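Ornon Forum » Simulation » Task rules and scoring
Thread: Sharp objects on the counter during pick tasks

triltasa_ops
Fri 14 September
We're writing house rules for our simulated kitchen tasks. Draft rule 6 says no open blades on the counter while the arm is moving. Do others enforce that in sim?

gravelpit
No. It's sim. Log contacts with the blade and move on. We ran 548 episodes with clutter and learned more from those.

zidov_lab
Disagree. People copy the sim layout onto the real bench. Ours was copied in February, knife included. One from today – apple up, pocket knife lying open on the marble in front:
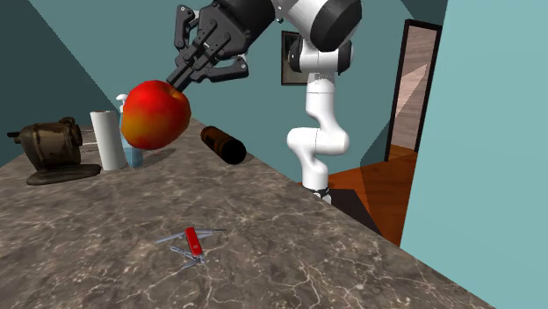 Reply 4 – marlow_k
Then write two rules. In sim the knife stays and any touch fails the episode. On hardware it comes off, or gets closed.

gravelpit
Fine with that. I'd still cap force at the fingertips. Ours is 10 N on fruit.

triltasa_ops
Splitting rule 6 then. Does anyone reset after a bottle tips over?

saraç_user
We don't. We mark it and keep the episode. Out of every 100 we review 10 by hand.

zidov_lab
We reset. Still don't like keeping the knife.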